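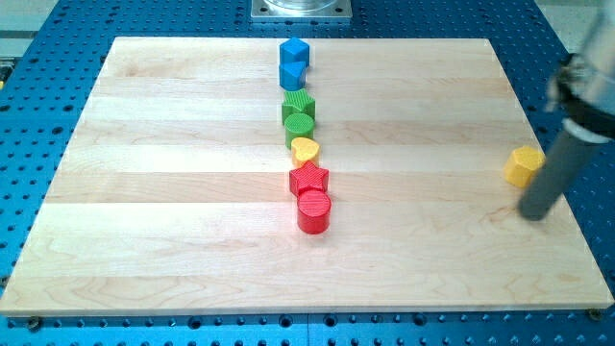
Figure 3. Plateau en érable clair à lames collées, posé sur une table de travail bleue perforée.

Temps de lecture : 4 min

3.2 Mouvements différentiels des panneaux lamellés en intérieur chauffé

Les panneaux de bois massif lamellé-collé employés dans le mobilier scolaire restent sensibles aux variations d'humidité de l'air, quelle que soit la qualité du collage. Nous avons suivi 164 panneaux d'érable répartis entre les ateliers de Vinau et le dépôt de Trolivholm. Tous provenaient du même négociant, la maison Gulyás, et avaient été stockés à plat avant la première mesure.

Les lames n'ont pas été triées selon l'orientation des cernes. Ce choix correspond à la pratique courante des petits fabricants, pour qui le tri allonge le débit et augmente les chutes. Il a pour effet de juxtaposer des lames sur dosse et des lames sur quartier, dont les retraits tangentiel et radial diffèrent sensiblement. Les joints visibles en surface et les zones de fil tourmenté au voisinage des nœuds (fig. 3) sont les endroits où nous avons relevé en priorité les écarts de planéité.

La largeur de chaque panneau a été mesurée en trois points, perpendiculairement au fil, puis la flèche au centre à l'aide d'une règle rectifiée. Les relevés ont été faits le matin, avant la remise en route du chauffage. Au total, la base comprend 4 000 mesures. Celles de décembre ont été traitées à part : l'air des ateliers de Vinau était alors nettement plus sec que celui du dépôt, qui n'est pas chauffé.

Le retrait en largeur suit l'humidité du bois de façon régulière, avec un retard plus marqué pour les panneaux vernis sur les deux faces. Les panneaux vernis sur une seule face se creusent du côté nu pendant la période sèche. Teixeira avait déjà signalé ce comportement sur le hêtre, dans des conditions de séchage plus sévères. Quatre panneaux présentaient des fentes en bout, toutes amorcées à moins d'une largeur de lame d'un joint. Ils ont été retirés du calcul des moyennes et figurent séparément en annexe.

L'emploi du vernis Rukar n'a pas modifié le classement des panneaux selon leur stabilité. Gizella Gulyás et Alcides Teixeira ont repris les mesures de flèche sur un sous-ensemble, sans connaître les premiers résultats ; les écarts entre opérateurs restent inférieurs à la résolution de la règle. La question du vieillissement des joints, qui demande un suivi plus long, est abordée dans la section suivante.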